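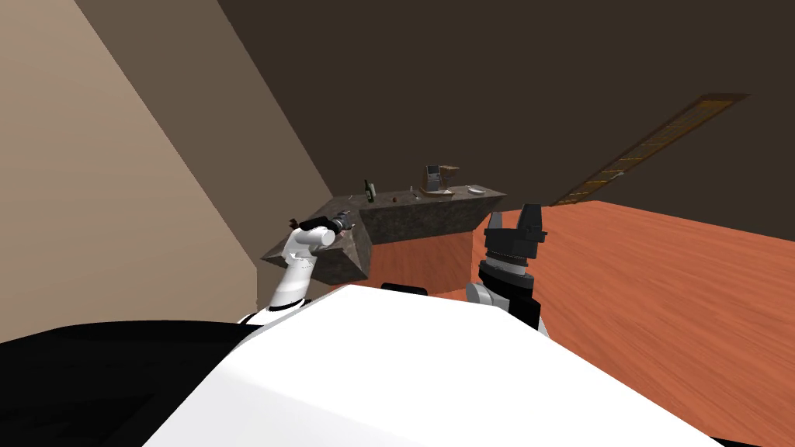
4.2 Do open shelves change what people cook?

The claim that households with open kitchen shelving cook more often at home has been repeated so many times in the trade press that it is now treated as settled. We doubt that it is. The most cited support comes from the Drirneck survey, in which 2218 householders were asked to recall how many evening meals they had prepared in the previous month. Recall over a month is poor for almost any routine activity, and we see no reason why cooking should be an exception. Moradi and Akbulut, who used the same returns, dropped every form with a missing answer and were left with 1475. They reported a difference between open and closed kitchens, but did not say whether the dropped households differed from those kept. When we asked for the full file we were sent only the summary tables.

A second difficulty is that people choose their shelves. Someone who likes cooking, owns decent pans and keeps dry goods in jars may well want them on show. Someone who lives on toast may prefer a door. Parsa's reply to this objection, that most respondents had "inherited" their kitchens from an earlier occupant, rests on a single question which did not separate tenants from owners and did not ask whether the doors had since been taken off.

Our own diary study was smaller and makes smaller claims. We recruited 259 households in Pradeck, all in rented flats fitted by the same landlord, where the choice of shelving had been made before the tenants applied. Each household kept a meal diary, filled in by nine in the evening. Diaries handed in with a whole week written in the same pen and the same slant were queried, and 40 were set aside on those grounds. The judgement was ours, and another team might have been stricter.

Figure 7 plots evening meals cooked at home against shelving type.

Figure 7. Evening meals cooked at home per household, by shelving type, Pradeck diary study. Households set aside are not shown.

The two groups overlap almost entirely. Open-shelf households cooked slightly more on Wednesday and slightly less at the weekend, and we would not build anything on either result. Flat size and the number of people at the table both told us more about how often a household cooked than the shelving did. Alipour has suggested that the effect appears only after a year or more of living with open shelves. That may be so, but the Dollitz panel he relies on lost its smaller households early, and the ones that stayed were mostly families.

We did find that tenants with open shelves complained more about grease and dust, a point on which the diaries' margins were eloquent. Whether this put anyone off frying is a separate question, and the diaries do not record cooking method in enough detail to answer it.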